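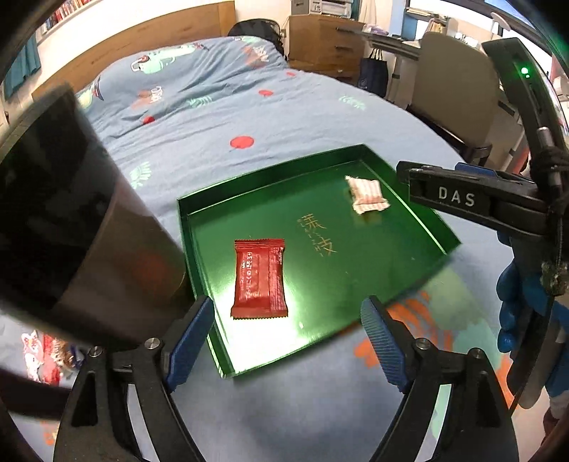
## 3.2 Snacks kept on and near the bed

Bedrooms were the second most common place for small packaged food in our study, after the kitchen. Of the 152 items logged in the Murnby homes, 38 were recorded on a bed or on something resting on a bed. We had expected bedside tables and desk drawers to rank higher. Most of the bedroom items were single portions, such as wrapped candies, small bars and sealed packets meant to be finished in one sitting.

Trays were used in 19 of the bedrooms. Residents gave two main uses for them: carrying food from another room, and keeping wrappers off the bedding. A tray often held very little. In Figure 2 a shallow green metal tray with raised edges holds one red packet and one crumpled candy wrapper, on a light blue duvet. The gold characters printed on the tray floor read "荔枝" (lychee). We logged trays by material and by edge height, and we did not treat printed decoration as a sign of what the tray was for.

Wrappers caused some trouble in coding. A twisted candy wrapper can look much the same full or empty, and the first version of our form had no box for this. Thilini Siddiqui added the category "wrapper, contents unknown" in March, and the early homes were coded again with the new form. Items in this category are kept out of the portion totals in Section 4 but are included in the location counts.

Where no tray was used, items tended to be spread out over the bedding instead of piled up. Spread items were easier to sort by size and by wrapper type, and residents told us they were also easier to choose from.

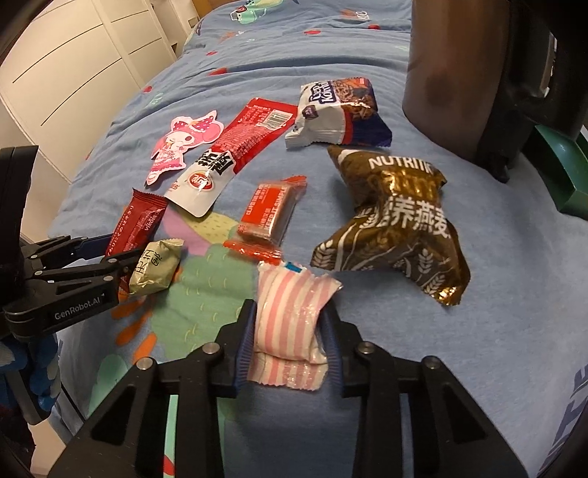 **Figure 2.** Packaged snacks on a tray (first picture) and laid out on a blue patterned sheet (second picture).

Size differed a good deal within a single group. A large brown and gold packet could lie next to a striped one small enough to be closed in the palm. For this reason we did not use the number of items as a measure of how much food was in the room. Each item was placed in one of four size bands taken from the Lacson household inventory, and transparent wrappers were marked separately from printed ones. Two coders worked on every home and disagreed on the size band of 2 items, both of them pillow-shaped packets. These were placed in the smaller band.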